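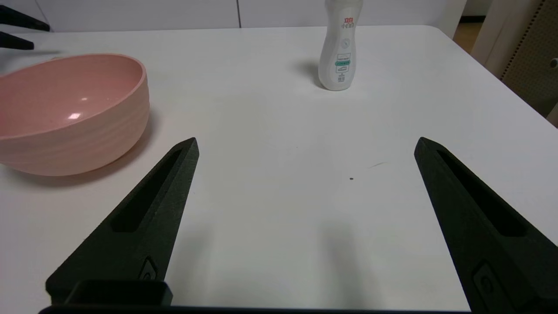 2 min read

Hi again from the Cideck workshop! Time to tell you where your grant money has gone since October. The plan was a balm and lip tint line that people at the Gultby market could refill, and we're most of the way there.

The tint base took us 6 tries. The first ones went grainy after a week on the shelf, and I blamed the shea butter for far too long (it was my cooling, I was rushing it). The version we kept is softer than I first wanted, but it glides on and the color stays even. 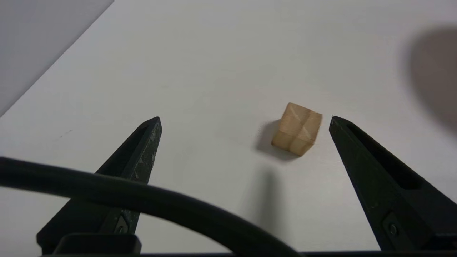 A small cube on the white table.

Money next. We've spent $1,708 of the $2,332 so far, mostly on waxes, pigments and the label printer. The Owen shade cost more than planned — the red oxide we like only comes in big bags — so I took that out of the travel line. I hope that's okay with you; shout if it isn't.

We have 2 shades ready to sell, Owen and Skidach. Skidach is the brownish one and testers keep asking for it. A third shade, a sheer pink, is still too patchy on dry lips, and I'd like to hold it back until fall.
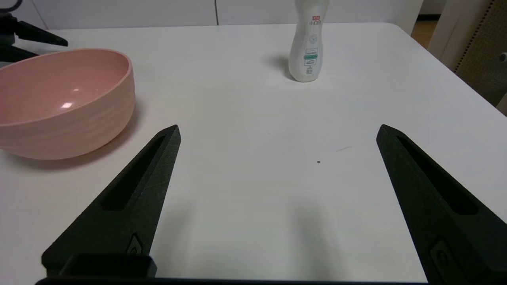

White tabletop with its rounded corner.

Still to do: the refill price list, the last of the ingredient labels, and a sturdier tin, as the lids on the current ones pop off in a warm bag. I'll send receipts with the next report.

May 2026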